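4. Mise en place du poste et prise en main des pinces

Le présent chapitre s'adresse aux opérateurs chargés des démonstrations manuelles avec le kit Stivau. Il suppose que le châssis a été monté et que le boîtier d'acquisition a été raccordé conformément au chapitre 3.

4.1 Préparation du plan de travail

1. Poser le panneau blanc à plat sur la table, entre les deux rails en aluminium. Le panneau ne doit pas porter sur les rails.

2. Vérifier la présence des marqueurs à bandes jaunes et noires de part et d'autre de la plateforme. Remplacer tout marqueur décollé ou rayé avant de poursuivre.

3. Regrouper les câbles d'alimentation le long du rail droit. Aucun câble d'alimentation ne doit traverser le panneau.

4. Placer l'objet de la tâche près du bord avant du panneau, du côté de l'opérateur. Pour les tâches de la série Pritent, l'objet est un clavier mécanique compact, posé sans fixation.

Remarque — Les objets à surface brillante sont à éviter lors des premières sessions. La liste des objets admis figure à l'annexe B.

4.2 Prise en main

5. Enfiler des manches longues, sombres et unies, ajustées au poignet. Retirer montres, bagues et bracelets.

6. Saisir une pince dans chaque main, les doigts refermés sur le corps noir. La plaque triangulaire grise reste au-dessus et ne doit jamais être recouverte par la main.

7. Laisser filer chaque câble vers l'extérieur, à gauche pour la pince gauche, à droite pour la pince droite, avec assez de mou pour atteindre le milieu du panneau sans traction.

8. Amener les deux pinces au-dessus de l'objet, à la même hauteur, les mâchoires tournées l'une vers l'autre. Conserver un intervalle entre elles : sur un clavier, les touches centrales restent visibles. 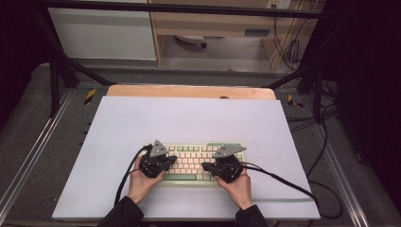
9. Maintenir cette position sans bouger pendant 3 secondes, jusqu'au signal sonore du boîtier. En l'absence de signal, reposer les pinces et reprendre à l'étape 6.

Attention — Ne pas tenir une pince par sa plaque. Une plaque faussée rend inutilisables les enregistrements de toute la session et impose un nouvel étalonnage en atelier.

4.3 Exécution de la tâche

10. Annoncer le numéro de la tâche, puis effectuer le geste à vitesse régulière. Sur clavier, appuyer avec l'extrémité des mâchoires, sans glisser d'une touche à l'autre.

11. Revenir à la position de l'étape 8 avant de clore l'enregistrement.

12. Observer une pause après 20 enregistrements consécutifs. L'étalonnage est à vérifier à chaque reprise.

Remarque — Le compteur du boîtier s'arrête à 1 000 enregistrements. Transférer les données vers le poste Kenthorpe avant cette limite, faute de quoi les plus anciennes seront écrasées.

4.4 Assistance

Les demandes relatives aux pinces et à leurs câbles sont à adresser à Natsumi Hirose, service technique. Les questions portant sur le logiciel d'acquisition relèvent de Volodymyr Boiko. Indiquer dans tous les cas le numéro de série gravé sous le boîtier — et non celui de l'emballage.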